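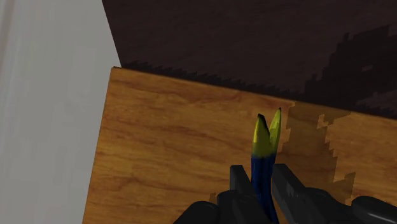 Can it clear the kitchen table yet, one reader of the previous edition wrote to ask, or does it only pick up one thing at a time while I stand there with my hand on the stop button? The short reply is the second, with exceptions listed in 6.5. Sections 6.1 through 6.4 cover the set-up needed to test a pick-and-place chore in the Histau simulator before it is sent to a Todside arm.

6 Household Chores: Tabletop Pick and Place

Revised November 28, 2022. Replaces the earlier section on tabletop tasks.

6.1 Before You Start

A chore file must pass in Histau before the arm will accept it. A pass in simulation is permission to test on hardware under supervision. It is not a rating for unattended use, and Dudisley does not provide one for any chore in this section.

You need:
A licensed Histau workspace with the Todside gripper model loaded
A chore file saved in the current format
The surface profile for the table you plan to use
One object profile for each item to be moved

NOTE: Object profiles from earlier releases open without an error but lose their friction values. Open each one, enter the values again and save it.

6.2 Setting Up the Table

1. Open the workspace and select Surface.
2. Choose a profile. Wood, stone and painted metal are supplied. Glass is not supported.
3. Set the table height to match the real table. Measure to the top face at the corner nearest the arm.
4. Set the table angle. If the table is not square to the base, enter the offset here and leave the arm base at zero.
5. Select Lock Surface.

The surface texture has no effect on grip. It does affect the vision module, which can take strong wood grain for the edge of a thin object. If the object list shows items that are not on the table, raise the edge threshold one step at a time until they disappear.

CAUTION: Do not raise the edge threshold past the red mark. Above this level the module stops finding table edges, and a real arm may release an object over the floor.

6.3 Setting the Grip for Slender Objects

Slender objects account for most failed chores. They roll, they turn in the fingers, and a small error in approach angle becomes a large error at the tip. In the simulated grasp at the head of this section, a slender blue-and-yellow object stands nearly upright between the fingers.

1. Select the object and open Grip.
2. Set Contact to Narrow.
3. Place the contact markers on the shaft. Keep both markers at least 8 mm away from any taper, joint or change in section.
4. Set Force to Low and run one close cycle.
5. Step through the cycle in the viewer. The fingers should meet the object together. If one finger arrives first, correct Lateral Offset and run the cycle again.
6. Increase Force only if the object slips during Lift Check.
7. Select Save Grip.

NOTE: An object made of two long parts may be treated as one rigid body by the simulator. If the real item can open, bend or separate, set Body Type to Linked. Results obtained with Body Type set to Rigid do not carry over to such items.

NOTE: Closed fingers hide part of the shaft from the viewer. Use the contact report to confirm the grip. The view on screen is not sufficient.

CAUTION: Pointed objects must be carried at reduced speed. The Point Hazard box is not checked by default. Check it for skewers, scissors, pens and anything similar, including items with blunt tips.

6.4 Running the Chore

1. Select Chore, then Run Once.
2. Watch the full cycle. A single pick and place must finish within 90 seconds or the run is recorded as a timeout.
3. If the run succeeds, select Run Set. Starting positions are varied by the simulator.
4. When the set ends, open the report and read the failures first.
5. Correct the grip or the approach and repeat the set. Do not delete failed runs from the report. The arm checks the full record when the chore file is loaded.
6. Select Export.

Error 1632 during export means that the object in the chore file does not match the object used in the set. This is usually caused by renaming an object profile after testing. Restore the old name or repeat the set. There is no override.

6.5 What to Expect on Hardware

Simulated results are better than hardware results for every chore we have measured — in some cases much better. Contact is the main source of the difference. The simulator applies the same friction at every point on an object, while real handles carry grease, worn spots and labels.

At the Sriwong test site, a chore file for sorting kitchen tools into a tray was run 290 times on a Todside arm across several tables. Rigid tools with straight handles were placed reliably. Whisks and measuring spoons on a ring were not, and the arm often failed to notice that it had dropped one. The release check has been changed as a result, but it still depends on the vision module having a clear view of the fingers.

Chore status at this release:

Moving single rigid items from table to tray: supported, supervised
Placing upright items in a holder: supported, supervised, holder must be fixed to the table
Clearing mixed items from a table: trial only
Wiping a surface: trial only, dry cloth
Folding cloth: not supported
Loading a dishwasher: not supported
Handling full cups, hot pans or open blades: not permitted

Supervised means that a person is within reach of the stop button for the whole run. A chore marked trial only may stop partway through and leave items in positions from which the arm cannot recover. Clear the table by hand before starting again.

A person can do every chore on this list faster than the arm. Users who need a table cleared on a schedule should not plan around this product yet. It is suitable for repeated handling of the same few items in a fixed layout, such as a parts bench or a packing station, where the set-up time can be spread over many runs.

6.6 First Hardware Run

1. Load the exported file and confirm that the object names on the pendant match the items on the table.
2. Set speed to Reduced.
3. Remove anything from the table that is not in the chore file.
4. Stand outside the marked area with one hand on the stop button.
5. Press Start and hold through the first lift. Releasing Start during this stage pauses the arm with the fingers closed.
6. If the object turns in the fingers, press Stop. Support the object by hand before selecting Open.

CAUTION: The fingers open fully when Open is selected. A slender object will fall at once.

Go to Section 7 for tray and holder calibration. A revised list of supported chores is planned for December.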